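My dear old mum, Ishbel Ritchie, swore by the after-movie sweep, and I've come around to it myself. Lolly wrappers and chip packets breed on a plush cover, so before anyone heads off to bed I push the lot into one heap and bring the bin over to the rubbish – never the other way round, or you'll drop bits all across the tiles.
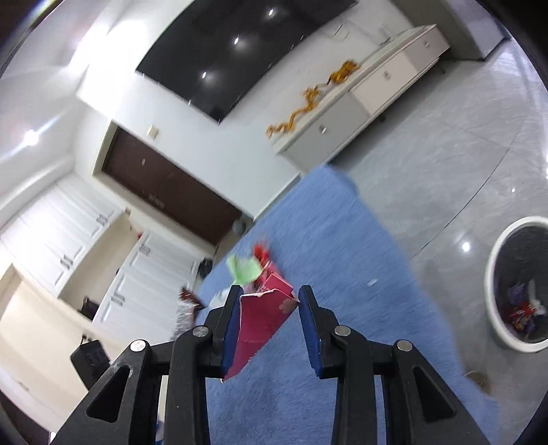
*Bin parked close by, wrappers still on the blue cover.*

Pick up the big crackly pieces first, then go back for the little torn scraps, which love to hide in a fuzzy pile. A damp rubber glove, stroked in one direction, gathers up the crumbs beautifully!

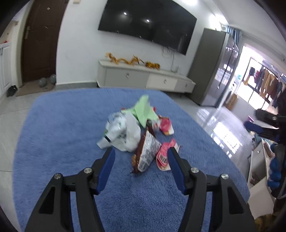

Sticky spots want a bit more patience. I stir a squirt of wool wash into 400 mL of lukewarm water and dab – don't rub, or the pile goes flat and sulky – then leave it to dry with a window open before giving it a gentle brush.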